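Print this message | E-mail this message

Subject: Re: [smallrooms] Card room licensing, section 3 of the draft
Date: September 20, 2022

Replying to the list, since my inbox has become the place where questions on section 3 go to retire.

An earlier message said:

> I read the new draft twice and I still can't tell whether a room
> with two poker tables and no slots counts as a "gaming venue" or
> an "amusement venue." The fee for one is 300 and for the other is
> "to be determined," and I have learned to fear those words.
>
> Also, does anyone know if the Claltelora rules on self-exclusion
> carry over if you buy your software from Solness? Our rep says
> yes. Our rep also said the printer would work.
>
> Last thing. If the state is going to license resorts first and
> the rest of us whenever, is there any point in filing early?

Taking these in the order I can answer them, which is a different order from the one in which they matter.

On gaming versus amusement: the draft defines a gaming venue as any premises where "a wager is accepted by or on behalf of the operator." In a poker room the players wager against each other and the house takes a fee for the chair. Read by a tired person, that makes us an amusement venue, in the same drawer as skee-ball. Read by the licensing office, the chair fee is "on behalf of," and we are in with the resorts. I asked them in February. The reply thanked me for my interest in amusement and attached the gaming form.

My advice is to budget for the gaming fee and put in a written request for classification. Keep the copy with the date stamp. A room in Cabrera ran for a full season under the old rules on the strength of an unanswered letter, and the inspector was very decent about it.

On self-exclusion: the software has nothing to do with it. The duty sits with whoever holds the license, whatever the Solness brochure says. Their system will hold the list and flag a name at check-in, and it does that part well. It won't know that your door person let in a regular without scanning the card. Claltelora's rules require a refresh of the list every 46 hours, a number I have never heard explained. The draft here says "regularly." I would go with Claltelora's number until somebody objects, and I can't picture the objection.

On filing early: yes, file. The draft gives applicants 70 days to fix a faulty application, and the clock starts when they tell you it is faulty. If you file late and they find a missing page, you spend your opening month looking for a notary. I am aware that the resorts get their own window, their own officer and, from the sound of it, their own coffee. They also get an environmental review. I will take the hallway and the folding chair.

A few people asked for my notes on the rest of section 3, so these are the parts I marked in pen.

1. Cash handling. Two people at every count, both licensed. If your second licensed person is your spouse, the draft is silent, and I recommend you be silent too until the comment period closes. The count sheet has to be signed before the drop box goes back on the table, which rules out the method most of us have been using, known as "later."

2. Table games other than poker. Allowed with a separate endorsement for each game. Blackjack needs a dealer certificate, and the only approved course is the Sokadura one. It is fine. There is a lot of video in it. Bring a snack.

3. Equipment and furnishings. Tables must be "of stable construction." Chips, cards and containers used in play must be kept apart from household items, a phrase that will be news to anybody who has run a charity night out of the kitchen cupboard. Decks have to be retired and logged. Shufflers need a service record from the date of purchase, so start looking for the receipt.

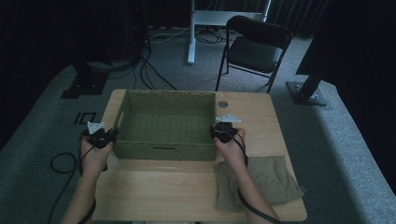 4. Advertising. You may say that you are open. You may say what games you offer. You may not say "loose," "hot," "lucky" or "guaranteed," and there goes our sign.

5. Hours. Closing is at two unless the town says otherwise. Ours has said otherwise twice, in opposite directions, and both notices are still up on the board outside the clerk's office. Get yours in writing.

Comments on the draft go to the licensing office by paper mail or through the web form. The form logs you out after a few minutes and keeps nothing, so write your comment somewhere else and paste it in. Please mention the chair fee. If enough of us ask what "on behalf of" means, they may have to decide.

If anyone has gotten a classification letter back, with an actual classification in it, please post it to the list with your address blacked out. I'd like to see what one looks like.

Print this message | E-mail this message

Contact the list owner | Copyright smallrooms list, messages belong to their authors | Back to top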